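Marmorlook in Dunkel – unsere Tischplatten-Galerie
Stand: 21. Mai 2024

Dunkle Tischplatten sind meine große Schwäche, und seit dem Umzug in die neue Werkstatt darf ich sie endlich überall hinstellen! Braun, Grau, fast Schwarz, dazu helle Adern, die kreuz und quer laufen – ich könnte stundenlang davorsitzen. In dieser Galerie sammle ich die Oberflächen, an denen wir basteln, sortieren und Kaffee trinken.

Platte »Drostia«, großer Arbeitstisch
Mein Liebling, ganz klar. Dunkelbraun und Grau gehen ineinander über, darüber liegt ein Netz aus feinen, hellen Linien wie bei alter Keramikglasur. Und dann diese kräftigen weißen Adern, die sich verzweigen wie ein Flussdelta auf der Landkarte! Glänzend ist sie auch, jede Lampe spiegelt sich darin. Kleinkram bleibt hier ständig liegen, mal eine Batterie, mal eine Schraube.

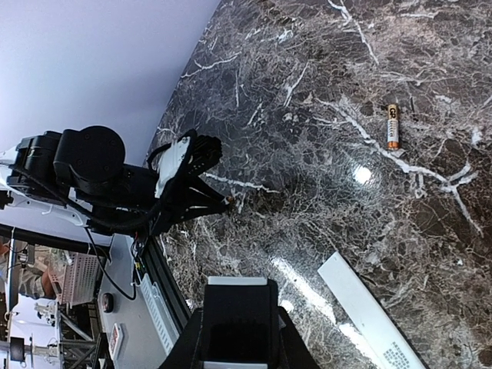
Areti Tsolakis hat mich überhaupt erst auf die Idee mit den dunklen Platten gebracht. Ihr Esstisch steht seit Oktober im Wintergarten, und wenn abends die Sonne flach hereinkommt, leuchten die Adern richtig auf. Sie schwört auf ein weiches Tuch und lauwarmes Wasser, mehr kommt bei ihr nicht drauf. Ich mache es inzwischen genauso (und wische trotzdem dreimal am Tag, Fingerabdrücke sieht man eben sofort).

Ein paar Worte noch zu den anderen Mustern, die bei uns in der Auswahl waren: »Clola« ist deutlich ruhiger, mit wenigen breiten Adern auf grauem Grund. »Oveo« geht ins Grünliche und wirkt bei Tageslicht völlig anders als unter der Lampe – unbedingt beides anschauen! Für den Flur haben wir am Ende ein schmales Stück davon genommen, 30 cm tief, gerade genug für Schlüssel und Post.

Die nächsten Bilder kommen, sobald das Regal über dem Arbeitstisch hängt.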